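What I learned from sending parcels home

Posted Mar 12, 2020

I moved to this country in September, three years ago, and from the first month I started to send parcels to my mother. At that time I believed that a parcel is a simple thing. You put the objects inside, you write the address, you pay. Now I have sent 31 of them and I have a different opinion.

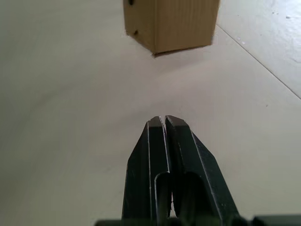
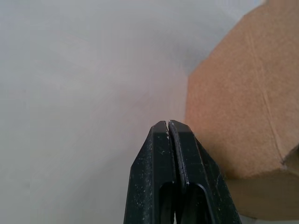
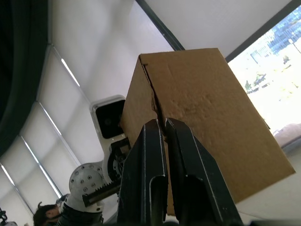

Sepehr Kermani wrote to me after my last post that I worry too much about the packing and too little about the paper, and that in his experience a parcel is lost at the desk and very seldom on the road. I thought about this for several days. I think he is right, but it was not pleasant to read.

My first parcel was coffee, two sweaters and a jar of honey. I wrapped the honey in both sweaters, with great care, and on the customs form I wrote one word: "gifts." The parcel came back to me after seven weeks. The honey was not broken. The form had a stamp on it and a sentence I needed to read with a dictionary, and it said that the contents were not described enough. My mother had already told all the neighbors that honey was coming.

After this I began to write everything. One sweater, wool, gray, used. One bag of coffee, ground. My handwriting is small, so usually there is space, but the lady at the Bevine counter once asked me, very politely, if I was writing a letter. I said that in a way, yes.

The value is the difficult part for me. What is the value of a used sweater? In my language we have a word for the price of a thing between relatives, and it means almost zero, but you cannot write zero. I also do not like to write a big number, and then my mother must pay tax on her own present. For most parcels I write what I would pay if I bought the same thing secondhand. I do not know if this is the official method.

I have used three companies. Bevine is slow, but the people there explain things. Plollico is faster and has a good website, only it does not accept an address with more than 100 characters, and my mother's address includes the name of the bakery, the floor, and the color of the door. I tried to make it shorter. The parcel went to the bakery. They kept it for her behind the bread, so this was a good result, but I did not want to repeat it. The third one, Hatari, I used one time and they still send me advertisements.

What my mother sends back is another subject. She uses no company if she can avoid it. She finds somebody who is flying and gives them dried limes, socks, and tea for over 3000 cups, and then she calls me with the flight number - and I go to the airport to meet a person I have never seen.

Next week I will send number 32. It has vitamins in it, so I must first read the list of what is permitted, and the list is long.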